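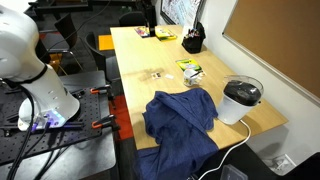 # Budusholm Parish Registers, transcribed

G'day, and thanks for poking around in here. This repo holds my transcription of the baptism, marriage and burial entries from the old Budusholm parish, plus a few scraps from Prukthorpe, the next village over, whose people kept wandering across the creek to get married. I started it to settle a family argument about a great-great-grandmother's maiden name and then (as these things go) I couldn't stop.

The argument isn't settled, by the way. She's in there twice with two different surnames.

## What you get

- `baptisms.csv` is the big one and the one I'm happiest with.
- `marriages.csv` is good up to the point where the handwriting changes, then a bit ropey.
- `burials.csv` has gaps. Big ones. See below.
- `prukthorpe_extras.csv` has 62 entries I found tucked in at the back of the marriage register, written upside down for reasons known only to the clerk.
- `notes.txt` is my running diary of grumbles, unedited, read at your own risk.

Everything is plain UTF-8 with commas. If your spreadsheet program mangles the accented letters, import the file instead of double-clicking it. That fixes it nearly every time.

## Where it came from

The registers begin in 1823. I worked from microfilm copies, the scratchy kind, on a reader at the library that hums like an old fridge. I haven't handled the original books and I don't know what shape they're in these days. Where the film was too dark I've put `[dark]`, and where I could read the letters but couldn't make a word out of them I've typed what I saw and added a question mark.

There are 4 reels altogether. Reel 2 was filmed slightly out of focus from beginning to end, so please treat anything with a `R2` in the source column as a best guess. I've been over it more than once and changed my mind on plenty of it!

## Spelling, oh dear

I kept the spelling exactly as written in the `surname_raw` column. Then there's `surname_std`, where I've grouped the variants so you can actually search. Polishchuk is the worst offender: it turns up with a z, with one h missing, with a double s, and once as something that looks more like a sneeze. All of those sit under Polishchuk in the standard column. Same deal with Prerkska, which I've treated as a place name, though in a handful of burials it seems to be doing duty as a surname. I left those flagged `unsure` and I'd love a second opinion.

First names I haven't standardised at all. I tried, got into a muddle over nicknames, and put it back how it was.

## Dates

Year, month, day, with dashes. If the clerk only wrote a month, the day is blank. If he wrote a feast day, I looked it up and filled in the date, and the original wording is in the `date_note` column. Baptism dates are baptism dates, please don't copy them into your tree as birthdays. I did that for years and I'm still unpicking it.

## Known problems

- The burials stop dead one October and pick up again in a different hand, on a different page size. I don't know what's missing or whether it was ever written down.
- Ages at death are rubbish. Lots of very round numbers.
- Godparents are only in the baptism file, crammed into one column separated by semicolons. I know, I know. Splitting them out is on my list.
- Occupations are translated loosely. "Smallholder" is covering a lot of ground.
- A few marriages appear in both the main file and the Prukthorpe extras. I've left both copies in, the wording differs and I couldn't pick.

## Using it

Go for your life. Put it in your tree, your blog, your local history newsletter. A mention of the repo would be lovely so other people can find their way back to it. I'd only ask that you don't repost the standardised names as though they were in the register, it causes no end of confusion further down the track.

Corrections are very welcome. Open an issue with the row number and what you reckon it says. If you've got family papers from Budusholm that disagree with me, even better, I'd much rather be put right.

## Changes

Latest update, May 31, 2026: fixed the marriage rows where bride and groom had swapped columns, added the missing witnesses from reel 4, and took out a stray row of headings that had been quietly sitting in the burials as a person called Surname.

Budusholm Registers | Contact: open an issue on the repo | © the transcriber, free to reuse with credit | Back to top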